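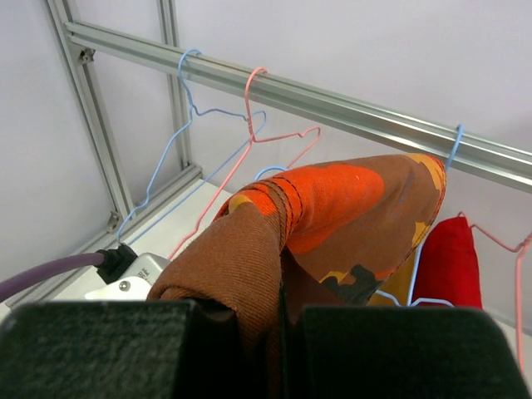
Greltarley Fabric Exchange: Frequent Questions

What can I bring to the exchange?
Clean fabric, clothes without big holes, curtains, and sewing remnants. Patterned and printed cloth is welcome. We do not accept pillows, carpets or shoes.

How many items may I bring in one visit?
There is no limit on items, but the total must fit in 3 bags. For bigger quantities please write to us before.

Do I receive money?
No, you receive points. A piece gives between 1 and 4 points, depending on its size and condition. The points stay valid until the end of July of the next year.

Where are you located?
At 222 Pacheco Street, in the back of the Trandano building. The entrance is by the yard. The bus stop Turner is the closest one.

Can I repair my clothes there?
Yes. The sewing tables are open from 4 p.m. for all members. Thread is included, zippers and buttons are paid with points.

Must I wash the fabric first?
Yes, also if it is new. Please do not use perfume or softener with a strong smell, because some members have allergies.

What happens with the pieces which are not taken?
After two months they go to the cutting shelf, where anybody can take them without points. Last year we passed on around 900 pieces in this way.

I lost my member card. What should I do?
Tell it at the desk. A new card costs one point.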